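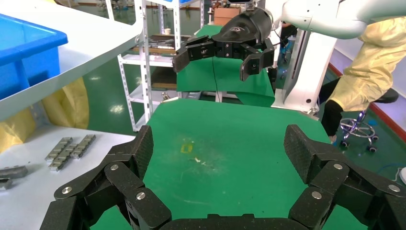
June, 7:40 in the morning. Green mat wiped at the start of shift with a damp cloth, then dry. The scuffs do not come out and I have stopped trying. The yellow mark stays too; solvent dulled the surface next to it last month and left the mark alone.

Sorted the gray bars on the white side table before the break. Measured 18, rejected 3 for burrs on the long edge. Rajeshwari wants rejects kept with the batch until she has signed for them, so they went into a tray with a paper tag and up on the rack. The tag holder on that shelf is still missing. Used tape.

The trays on the white rack are in the wrong order again. Second shift stacks by weight, we stack by part number. Wrote to Justinas about it. He answered that Waltholm does it by weight and has no complaints. Waltholm has six part numbers. We have 40.

Blue bin: emptied, rinsed, put back on the left. Found a hex key in the bottom, 3 mm, which goes back to the drawer.

Gowns: the pale yellow ones are down to the last pack. Asked Hipólito to order the longer size as well, as the cuffs ride up over the glove when I reach across the table.

Stool casters collect thread and need cutting clean. Did two, ran out of time.

Left to do: part labels for the lower shelf, new cloths, reply to Justinas.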